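Should Your School Buy a Robot?
A money explainer for readers 8 to 12

Suppose your school has saved up some money. A salesperson comes to visit with a shiny folder and a video. In the video, a robot picks up clothes from the floor, folds them, and puts them away. Music plays. Everyone in the video is smiling.

"Think of all the time you'll save!" says the salesperson.

Maybe. I have watched a lot of those videos, and I have also sat with a lot of robots. The two are not the same. So before anybody signs anything, let's learn how to ask annoying questions. Kids are very good at this already.

What are you paying for?

A robot arm is a bit like a bicycle that comes without wheels, brakes, or a seat. The arm bends and turns, but it needs something on the end to hold things. That part is called a gripper. Some grippers have two fingers, some have three, and some use suction, like a vacuum cleaner. The gripper often has its own price.

Then there is the camera, so the robot can see. There is the computer that tells the arm where to go. There is a stand or a cart to bolt it to. And there is a person who knows how to set it all up, and that person needs to be paid too.

When you see one price in big numbers, ask what is in the box. Then ask what isn't.

The town of Grallham and the lost-and-found

The public school in Grallham has a lost-and-found that gets out of hand every winter. Shirts, hats, gym clothes, one shoe. Somebody suggested a robot to sort it. A company called Vekport offered to sell them one, and a smaller company called Stirngate offered to rent them one by the month.

Po-yen Su teaches science there and was asked to work out the plan. He started with the lost-and-found itself. Over one month, he and his class wrote down every piece of clothing that came in. The total was 91.

Then they timed themselves putting it away. For all 91 pieces, it took 13 minutes.

Look at that number again. Thirteen minutes in a whole month! If a robot did the job perfectly, with no help at all, the school would get back 13 minutes. The price of the arm was $3,000, and that was before the gripper.

Could the robot still be worth it? Sure, if the school wanted it for a robot club, or to learn how machines work. Those are good reasons. But then it should be called a robot club, and the money should come out of the club budget. "It will save us time" was not a true reason at Grallham, so the class crossed it off the list.

Why clothes are so hard

You can pick up a shirt without thinking. Your fingers feel the cloth, your eyes find the collar, and if it slips you just grab it again.

A robot has a tougher time. A block is always the same shape, so once a robot has learned how to hold a block, it can do the same thing tomorrow. Cloth changes shape whenever you touch it. It bunches, it folds over, and it hides its own edges. A sleeve can be under the back. The inside can be showing when you expected the outside.

In the picture, a two-fingered gripper has one corner of a red garment pinched between its tips and lifted a little off the gray carpet. Most of the rest is spread out in wrinkles, with a long white band showing along one side. Holding a corner is a start. It isn't folding, and it certainly isn't putting away in a drawer. When a seller says a robot "can handle clothes," find out which of those jobs they mean.
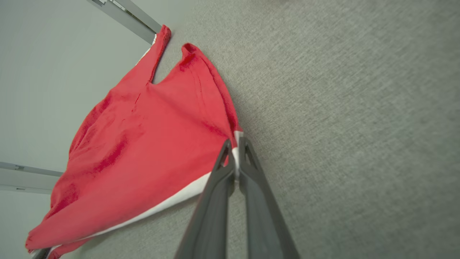
How to read a promise

Vekport's folder said its robot picked up clothes correctly 87 times out of 100. That sounds like a pretty good grade. On a spelling test I would be happy with it.

But think about what happens the other 13 times. Somebody has to walk over, see what went wrong, and fix it. If a grown-up must stay close by for that, the grown-up isn't free to do anything else. Now you are paying for a robot and a person to watch it.

Po-yen's class wrote back with these questions:

Were those 100 tries all with the same shirt?
Did a person lay the shirt out nicely before each try?
Does "correctly" mean picked up, or folded?
How long did each try take?
What happens if there is a sock on top?

Vekport answered two of them. The answer to the first one was yes, it was the same shirt.

A test like that can be perfectly fair, by the way. People who build robots often start with one easy thing so they can learn from it. It only becomes a problem when the easy test gets printed in the folder and the hard ones are left out.

Buying or renting?

Buying costs a lot on the first day. After that the robot is yours, and so are the repairs. Renting costs less on the first day, but you keep paying – and you keep paying in August, when the building is closed and there are no lost hats.

Count up all the months before you decide that renting is cheap. Ask if you can stop early. Ask who pays to ship it back.

Also ask about the boring stuff. Where will it stand? Is there a plug nearby? Who may be in the room while it moves? A robot arm can bump or pinch you, so a school needs rules and enough space around it. Space counts as a cost, too, if you have to give up the reading corner to get it.

Try it: your own robot budget

Pick a chore you don't like. Mine is matching socks.

1. Do the chore yourself and time it.
2. Write down how often you have to do it in a month, and multiply.
3. List every part a robot would need for it: arm, gripper, camera, computer, stand.
4. Add a line called "help" for the person who sets it up, and another called "repairs."
5. Now write down what else you could get for that much money. Be specific. "Books" is too easy. Which books?

Show your list to someone who disagrees with you and see which lines they argue about.

What did Grallham do? They put up two hooks, a shelf, and a sign with an arrow. The class still wants a robot club, and Po-yen has asked both companies to come back and try their robots on a real pile from the lost-and-found, with the children choosing the pile. Stirngate said yes. Vekport is still checking its calendar.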